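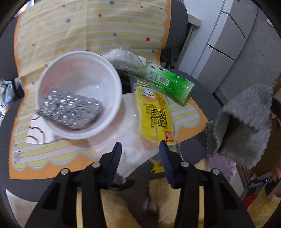
4.3 Comparing finger pads on the Mamo hand-held gripper

Use this procedure when you are choosing between the Saseneo ridged pads and the Sovov flat pads. Run it once with each set. The rest of the tool stays the same.

Before you start
Set the wrist camera exposure to manual. Charge the handle fully.

1. Put a mixed set of items on a seat or low table. Include a bottle lying on its side, a bowl, a sponge, a sealed snack package and a tissue. A patterned cloth under the items is fine.
2. Fit the first pair of pads. Tighten the silver bolts on both fingers by hand, then give each one a quarter turn with the key.
3. Open the fingers all the way and press Record.
4. Pick up each item, hold it for 2 seconds and put it back. Do 18 picks per item.
5. Press Stop. Enter the pad name in the Drirnia log window before you save.
6. Change the pads and repeat steps 3 to 5.

Note: Start with the fingers on either side of the item and both pads in view of the camera. If one pad is hidden, the log shows code 107 and the pick is not scored.

Note: Thin items such as tissue often fold between the fingers. Score the pick as good if the item leaves the surface.

CAUTION: Do not squeeze sealed packages or thin plastic bottles past the second click of the trigger. They can burst.

CAUTION: Keep your other hand clear of the fingers while recording.

If code 1003 appears after a pad change, the width setting is out of date. Go to section 4.5 and set it again.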